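Undness Community Help > Home & Kitchen > Pantry

Do ground spices really go bad, or just weak?

Asked by Efe Garba, Oct 4, 2022
Viewed 1638 times

I moved into my late aunt's place in Disthorpe and took over her kitchen. There are 2 shelves of ground spices, mostly in paper boxes and small jars. Some have no date on them that I can find. Nothing smells rotten and I don't see any bugs. Is it safe to cook with them, and how do I tell which ones are worth keeping? I'd rather not throw everything out if I don't have to. I cook for one, so a jar lasts me a long time.

3 answers

Answer from Adelmo Pace (accepted)

Safe, yes, as long as they stayed dry. Dried spices lose flavor long before they make anybody sick. Throw out anything that has clumped hard, shows mold, or has webbing inside the lid. Paprika and chili powder are the ones where I've found bugs, so check those twice.

For the rest, rub a pinch between your fingers and smell it. If you get almost nothing, toss it. If it's faint, use more than the recipe says and finish it up. Whole spices like cloves and peppercorns keep a lot longer than ground ones.
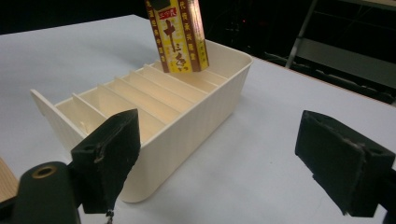
Blends are harder to judge than single spices. The strong parts, usually clove or star anise, hang on after everything else has faded, so the smell can fool you. Try a little in a spoonful of hot oil and taste that. I store mine away from the stove, and the tall boxes go upright in a white plastic tray, like the yellow 十三香 one. Write the month you opened it on the bottom. Mine says July.

Answer from zorow_kitchen

Toss it all and start over. Spices are cheap. I did this when I moved and never missed any of it.

Answer from Ferraro12

Don't toss the nutmeg if it's whole! I have some that is 20 years old and it grates fine. Also vanilla extract keeps pretty much forever, I know that isn't a spice but people always ask. Ground ginger goes flat fast in my experience.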